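Workshop tips: getting pick-and-place software to behave around a shop shelf

By Tõnu Žukauskas

These are notes from the bench, written up for anyone running an arm in front of drinks shelves. We use Sosar for planning and Kütt for detection, but most of it will carry over to whatever you have.

Put the basket in the collision model first

People model the shelves carefully and then leave the basket out. Add it before anything else, handle included. A handle lying across the top closes off part of the opening, and the planner will happily drive the wrist through it. If the basket sits at a tilt, measure the tilt and enter it. Don't square it up in software to make the numbers easier. Perforated sides are best entered as solid walls. Depth readings through the slots are patchy, and Goment will fill the gaps with free space if you let it. 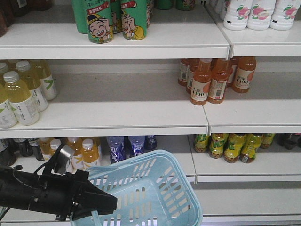

Name things by label, then by cap

Two products can share a bottle shape and a liquid colour. Train on the label side and the barcode side as separate views of one item, or the detector will report a new product every time somebody restocks with the backs facing out. Cap colour is a good second check for bottles standing at the rear, where the label is hidden. Don't use it on its own. White caps turn up on too many things.

Give each half shelf its own height

Shelf sections that look level often aren't. Where two sections meet there can be a small step, and a single plane fitted across both will be wrong on each side. Store a height for the left and another for the right. We allow 2 mm of disagreement between the stored height and the measured one, and stop the run if it is more.

Take from the front of a cluster

Bottles that stand close together should be planned as a group. Sort them by distance from the shelf lip and only offer the front row to the grasp planner. Once one is out, look again before choosing the next, as its neighbours may have shifted. In Darkico the setting is called "refresh after pick" and it is off by default.

With the fingers closed, check the wrist view before the approach. You want both tips in sight and no higher than the lip of the lowest shelf, with the target group unobstructed behind them.

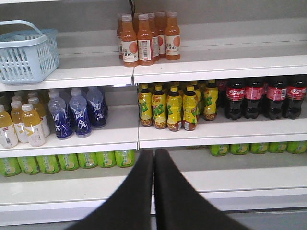

If the tips hide the lower shelf, mask them out of the detector's input. Draw the mask with the fingers closed, draw another with them open, and switch between the two from the gripper state. One big mask covering both positions throws away too much of the view.

Timeouts and logs

Set the detection timeout to 700 ms. Shorter than that and we got empty results on crowded shelves. Approach speed is capped at 110 mm per second for the last stretch, and the cap lives in the planner config, where a script can't override it. Keep the last 2,000 planning attempts on disk, failures included, and clear the rest at night. Save the shelf heights and the mask version with each attempt. Without them an old log can't be replayed properly.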